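Garments sliding along a wooden clothes rail
Seluvstead Household Forum > Clothes and storage

Posted by Toom, October 2023

I have a freestanding wooden rack, reddish-brown, with upright poles. Heavy knits migrate towards one end and push the shirts up against each other, so collars crease. The rail is level. Is there a fix that doesn't mean replacing the rack?

Ülle Jaunzems
Two causes are likely. First, finish: a varnished rail has little grip, and a wire hook on it moves whenever you pull a neighbour out. Rub the top of the rail lightly with 300 grit paper, along the grain, and wipe off the dust. Second, spacing. Allow 40 mm per shirt and 6 cm for anything thick -- more if the shoulders are padded. Hang knits over the bar of the hanger, folded, or they will stretch at the shoulder.

My own order is below: soft item nearest, then the collared shirt, then the T-shirt. 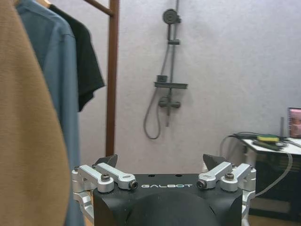

Tan knit or fleece, slate-blue shirt, black T-shirt.

Stonderero
rubber bands round the rail, one either side of the heavy stuff. done

Wisen
Bands perish. Mine lasted from June until last week.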